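Search this site
Search
Go

Where Does the Garlic Go? My Semester With One Small Town Grocery Shelf

Final report, Food Systems and Community, submitted 27/06/2020
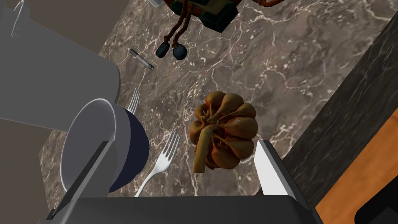 Figure 1. A whole garlic bulb on a marble countertop (computer rendering).

I picked garlic for my project mostly because I eat a lot of it, and I figured if I had to think about one vegetable for a whole semester it might as well be one I like. The assignment was to follow a single food from the place it gets grown to the place it gets eaten, and to write down what we learned about storage and price and waste along the way. Most of my class went for tomatoes or milk. I wanted something that keeps a long time, so I could buy some in April and still be looking at the same bulbs in June.

The town I worked in is Sikeck, where my grandparents live and where I ended up staying all spring once classes moved online. It has one real grocery store, Ternico, plus a Saturday market that was closed for part of the spring and then came back with the stalls spread way out. The garlic at the market comes from a farm called Radonjić, which is up the valley a little past the reservoir. Ternico sells some of theirs too, but most of what's on the shelf there comes in through a wholesaler named Gukska, and finding out where Gukska gets it took me longer than anything else in this project. More on that later.

What I did

My plan had two parts. First I wanted to trace the supply, meaning who sells to who and how long each step takes. Second I wanted to test storage at home, since everybody in my family has a different opinion about where garlic should live and they all think the others are wrong. My grandmother keeps hers in a paper bag in the pantry. My mom puts it in the fridge. I used to leave it on the counter next to the stove, and I now know that's a pretty bad spot.

For the storage part I bought 7 bulbs from Radonjić and 7 from Ternico (the Gukska kind) on the same day. I split each group between the pantry, the counter and the fridge, and because seven doesn't divide by three, the pantry got the extra bulb both times. I weighed everything every 2 weeks on a kitchen scale. I should have borrowed a better scale. Mine jumps by a gram if you breathe near it, and for something as light as garlic a gram matters.

What happened to the bulbs

The ones on the counter by the stove dried out fastest. By the end of May the outside cloves had gone a bit rubbery and two of the bulbs had green shoots poking out of the top. You can still eat garlic with shoots, and I did, but it tastes sharper and my grandfather complained about the pasta.

The fridge bulbs surprised me! They looked perfect for weeks, really firm and tight, and I was all ready to write that my mom was right. Then I took one out, left it in a bowl, and it sprouted within days. I read up on this and it seems cold makes the bulb act like it has been through winter, so when it warms up it wants to grow. That means the fridge works okay if you use the whole bulb right after you take it out, and not so well if you use a clove or two at a time like we do.

The pantry bulbs won, sorry Mom. They lost some weight but stayed usable the whole way, and the Radonjić ones held up a little better than the store ones. I don't want to make too much of that. The store bulbs could have been sitting in a warehouse for months before I ever bought them, so it wasn't a fair race.

Following the supply

The farm side was the fun part. I talked to the people at Radonjić by phone twice and then once in person, outside, standing very far apart and basically yelling. They plant in the fall, pull the garlic in early summer, and hang it in an open barn to cure. Curing is just drying it slowly so the skins go papery and the neck closes up. They told me that if you skip it or rush it the garlic goes moldy, and that a rainy July can wreck a harvest that looked great in the ground. Last year they cured 1,940 pounds. Of that, 731 pounds went to Ternico and the rest got sold at the market, kept back for planting, or lost.

I didn't know about the planting part before this. You grow garlic from garlic – every clove you put in the ground is one you can't sell – so a farm has to hold back a good chunk of its best bulbs each year. I had pictured seed packets. When prices go up there's a real temptation to sell the big pretty ones, and then you end up planting the small ones and getting a smaller crop the next year. They said they did that once and they're not doing it again.

Now the wholesaler. I emailed Gukska in April and got an automatic reply. I tried calling and got a recording about reduced hours. In the end the produce desk at Ternico let me look at the labels on the shipping boxes, and those listed a packing location but no farm. So I can say where the garlic was boxed and how it got to Sikeck, but I can't say where it grew. I was pretty annoyed about this for a while, since it left a big hole in my map. My instructor's comment on my draft was that the hole is a finding, and I've decided to go with that.

Price

The farm garlic costs more per pound than the Gukska garlic at the same store, and it costs less if you buy it at the market. I had expected the price at Ternico to jump around a lot this spring because so many people were cooking at home, but the tag only changed once while I was checking. What did change was how often the bin was empty. A few times I went in and there was nothing there but loose skins.

What I would do differently

Buy more bulbs, for sure. With such a small group, one bad bulb can throw off the whole result, and I had one in the fridge set that was soft from the start and I didn't catch it. I'd also keep a thermometer in each spot, since "pantry" means something different in every house. My grandparents' pantry is on the north side and stays cool until the middle of June. In my apartment at school the closest thing I have is a cabinet above the dishwasher, and I'm guessing that wouldn't go as well.

I'd start on the wholesaler sooner too, ideally in person. And I'd want to come back in the fall to see the planting, which falls outside the semester but is where the whole thing starts. Radonjić said I could come up and help if I bring my own gloves.

The weight tables and my phone notes are in the folder with the class copy. The leftover pantry bulbs went into a soup.

Related projects
Bread in Sikeck: Flour, Ovens and Early Mornings
How Far Does a Carton of Milk Travel?
Tomatoes in a Cold Spring
Backyard Eggs and What They Cost
Reading the Labels on Canned Beans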